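Is the Prusgate handheld gripper kit worth it for a small shop?

Hortensia Riquelme
Posted Monday

We run a small kitting business (gift boxes, mostly mugs and tableware) and a sales rep is pushing the Prusgate kit on us. You get a hand-held gripper with a camera on it, you record your own people picking things up, you send the recordings in, and they send back a "skill" that is supposed to run on an arm. The kit is $1717 and the skill is $700 per item type. The rep says 60 recordings per item is plenty. I have my doubts. Has anyone paid for this with their own money? I don't need to hear from resellers.

Horacio Huenchumán
4 replies to other posts

I had the kit for a spring season and sent it back in March. The grip itself is fine on plain shapes. My trouble was with the promise of 60 recordings. Sixty of what? If every one starts with the cup in the same spot and the same lamp on, you have paid for one situation sixty times over. Ask the rep how many starting positions they want and watch how fast the subject changes.

Also ask about odd shapes. The brochure is all straight-sided tumblers. A cup with deep grooves gives the fingers a choice of where to close, and a molded face sticking out of one side is one more thing to bump. No handle to grab on some of them, either.

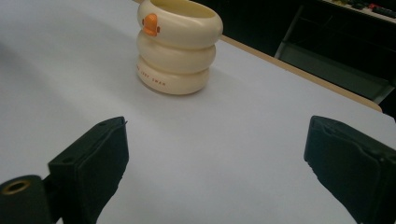
Joaquín Tapia

I'll take the other side, a little. The open-finger approach with the cup standing a bit off to one side is exactly what you want plenty of. People new to this line everything up dead center because it looks tidy, and then the arm only knows tidy. Same with a tilted view – leave it in.

What I would not trust is the finger finish. Mine came with rough inner edges, and I went over them with fine sandpaper before I let them near anything glazed. For $1717 I shouldn't have to. Support told me it was "within spec" and would not send me the spec.

My total after add-ons and four item types was $3528 plus return shipping on a bad mount, so do your own math before you believe the number on the front page. The skill for plain bowls works well enough that I kept it. The one for cups I wouldn't buy again until they show an unedited run on a cup I picked, on my table.

Olga Acuña

Can't speak to Prusgate but we looked at Butier and it was the same pitch with a nicer case. Get the refund terms in writing.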